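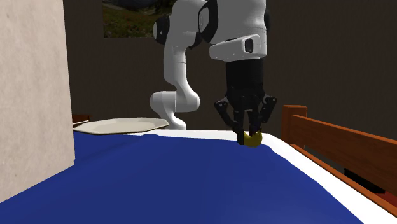
A robot arm above a table with a blue cloth, gripping a small yellow object.

Verbruggen Opens Clatholm Yard, With Room for Small Firms to Grow

Thursday, January 17, 2019

I've been leasing buildings for a long time, and I don't usually write these announcements myself. But my colleagues told me that if I was going to keep talking about Clatholm Yard at every lunch, I might as well put it on paper. So hello, I'm Jolien Peeters, leasing director at Verbruggen, and I'm very happy to say the doors are open!

Clatholm Yard is the old cold storage depot on the east side of the rail line, the one with the long loading dock you can see from the commuter train. We bought it empty and spent two winters turning it into 80 small units for light industry, workshops and offices (yes, the dock is still there, and yes, trucks can still use it). The smallest units are for a person with a bench and a laptop. The biggest has 2,881 square feet and its own roll-up door.

Our first tenant is Drivus, a bicycle parts wholesaler that had been squeezed into a rented garage. Founder Costel Manole signed for 2,167 square feet before we'd even painted the hallway.

"I wanted a place where I could get a pallet in without asking three neighbors to move their cars," Manole said. "The lease is short enough that I can sleep at night, and I can take the unit next door if we have a good summer."

That last part is what I get asked about most. Leases at Clatholm run for a year at a time, and a tenant who needs more space can move to a bigger unit or knock through to the one beside it without paying a penalty. We handle the wall. Tenants who need less space can go the other way at renewal – I've seen too many good little companies stuck paying for square footage they filled with empty boxes.

Internet service comes from Netport and is included in the rent, along with water, trash pickup and use of the two meeting rooms. Electricity is metered by unit.

Our architect, Emiko Matsuda, kept the steel roof trusses and put skylights over the central corridor, so you can walk the whole length of the building in daylight. I love that corridor. She wanted it wider, I wanted more units, and I'm glad she won.

A café run by Josefien Prins will open by the south entrance in June. Until then there's a coffee machine in the lobby, and it's decent!

Tours are held on weekday mornings. To book one, call the Verbruggen leasing desk and ask for Kenji Kowalczyk, or stop by the lobby and we'll find somebody with keys.

Media contact: Jolien Peeters, Verbruggen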